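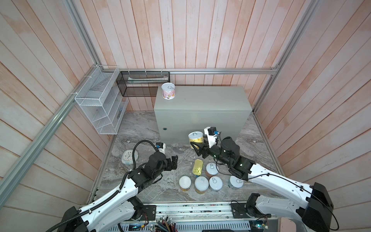
핸데티(Handetti) 공개일, 양팔 시연 셀. 오른팔이 노란 캔을 잡은 순간

# 핸데티 공개일 다녀온 분 계신가요 (시연 후기)

**공구함아래칸**

10월에 톡데일(Torkdale)에서 한 핸데티 공개일에 다녀왔습니다. 시연이 여러 개 있었는데 제일 오래 본 건 양팔 로봇으로 캔 정리하는 셀이었습니다. 사진은 그때 것입니다.

관람은 오전, 오후로 나눠서 했고 저는 오후 2시 조였습니다. 접수할 때 받은 번호가 226번이었고 안전 설명을 듣고 나서 들어갔습니다. 진행은 머빈 러드(Mervyn Rudd)라는 분이 맡았고 질문은 중간중간 받아 줬습니다.

시연 과제는 바닥에 있는 캔을 하나씩 집어서 회색 캐비닛 위에 올리는 것이었습니다. 분홍색 캔은 먼저 올라가 있었고요. 캔 하나 옮기는 데 걸리는 시간은 들쭉날쭉했습니다. 어떤 건 바로 집고 어떤 건 손목을 두세 번 고쳐 잡았습니다.

제가 보는 동안 떨어뜨린 건 한 번입니다. 떨어진 캔은 왼팔이 다시 집었습니다.

**스탄턴행막차**

저도 갔습니다. 오전 조였는데 저희 때는 두 번 떨어뜨렸어요. 그리고 납작한 금색 깡통은 끝까지 못 집었습니다. 옆으로 기울어 있으니까 손가락이 자꾸 미끄러지더라고요. 오후에는 성공했나요?

**공구함아래칸**

금색은 저희 조에서도 맨 나중으로 미뤘고, 저는 그 전에 다음 시연장으로 이동해서 결과는 못 봤습니다.

**반올림금지**

사진만 보고 하는 말인데, 캔이 이 정도로 듬성듬성 놓여 있으면 어려운 과제는 아니지 않나요. 원통이고 세워져 있으면 위나 옆에서 잡으면 끝입니다. 양팔이 필요한 이유도 잘 모르겠습니다. 사진에서도 왼쪽 그리퍼는 벌린 채로 있네요.

**공구함아래칸**

저도 그 질문을 했습니다. 러드 씨 답은 이 과제만 놓고 보면 한 팔로도 되는데, 같은 셀에서 다른 작업도 돌리기 때문에 양팔로 고정해 뒀다는 것이었습니다. 팔이 닿는 범위가 달라서 왼쪽 캔은 왼팔, 오른쪽 캔은 오른팔이 맡는 식으로 나눈다고도 했습니다.

**반올림금지**

그러면 시연 과제를 양팔이 필요한 걸로 골랐어야죠. 한 팔이 잡고 다른 팔이 뚜껑을 딴다든지요. 고리 달린 캔이 저렇게 있는데 옮기기만 하는 건 좀 아쉽습니다.

**느린컨베이어**

따는 건 차원이 다른 얘기입니다. 고리를 들어 올리는 데 틈이 몇 밀리도 안 되고 힘 방향이 중간에 바뀝니다. 두 손가락 그리퍼로 공개 시연에서 할 만한 건 아니라고 봅니다. 내용물 쏟으면 치우는 데만 한참 걸리고요.

저는 오히려 손목 카메라 쪽이 궁금합니다. 양쪽 손목에 하나씩 달린 것 같은데, 캔을 잡고 나면 시야가 많이 가리지 않나요?

**스탄턴행막차**

그건 욜란다 니나(Yolanda Nina)라는 엔지니어한테 물어봤습니다. 잡은 뒤에는 가리는 게 맞고, 그때부터는 바깥에 고정한 카메라를 더 많이 쓴다고 합니다. 손목 카메라는 접근할 때 위치를 맞추는 용도가 크다고 했어요.

참고로 그분 말로는 이 과제 기록이 1412회분 있고, 연말까지 2090회를 채우는 게 목표라고 합니다. 그중 성공이 몇 회인지는 답을 안 줬습니다.

**반올림금지**

성공 횟수를 안 밝히면 앞의 숫자는 별 의미가 없습니다.

**느린컨베이어**

그건 동의합니다. 다만 공개일에서 성공률까지 말해 주는 곳은 저도 거의 못 봤습니다. 작년에 래그(Wragg) 갔을 때는 관람객이 질문도 못 하게 했어요. 유리벽 너머로 10분 보고 끝이었습니다.

**네모난볼트**

벽이 나무판인 게 눈에 들어오네요. 바닥은 대리석 무늬고요. 보통 이런 셀은 회색이나 흰색 단색으로 하지 않나요? 무늬가 있으면 인식에 불리할 텐데요.

**공구함아래칸**

벽이랑 바닥은 주기적으로 바꾼다고 들었습니다. 배경이 달라져도 되는지 보려고 한답니다. 시계나 철망 선반 같은 물건도 같은 이유로 넣어 둔다고 했고, 위치도 바뀐다고 합니다.

**네모난볼트**

그렇군요. 바닥에 시계가 누워 있길래 벽에서 떨어진 줄 알았습니다.

**반올림금지**

배경을 바꾸는 건 괜찮네요. 그래도 다음번에는 캔을 눕혀 놓거나 겹쳐 놓고 했으면 합니다. 그 정도면 저도 가 볼 생각이 있습니다.

**스탄턴행막차**

봄에 한 번 더 한다고 합니다. 신청은 메일로 받고 조별 인원이 적어서 빨리 찹니다. 주차장이 좁으니 차 가져가실 분은 일찍 가세요. 저는 자리가 없어서 한 블록 떨어진 데 세우고 걸어갔습니다.

**공구함아래칸**

봄 일정 나오면 이 글에 덧붙이겠습니다. 금색 깡통 결과 보신 오후 조 분 계시면 댓글 부탁드립니다.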